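3.2 Wash shrinkage of small knits

Small household knits were collected from 67 homes in Otholm and laundered under the Isico schedule (Okabe and Huỳnh). Each item was dried flat for two days before its width was taken at the rib. Cotton pieces lost up to 110 mm per metre along the wale; wool blends lost less but recovered poorly when stretched.
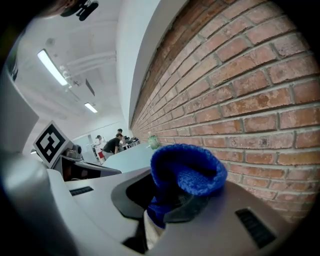
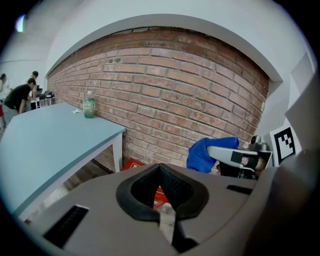 Figure 2. Blue fabric, folded and hanging.

3.3 Effect of drying method

Line drying was compared with tumble drying for 54 of the items. Tumbled pieces had a harsher handle and more pilling at the cuff. Width after line drying depended mainly on the position of the pegs, and these readings were left out of Table 4.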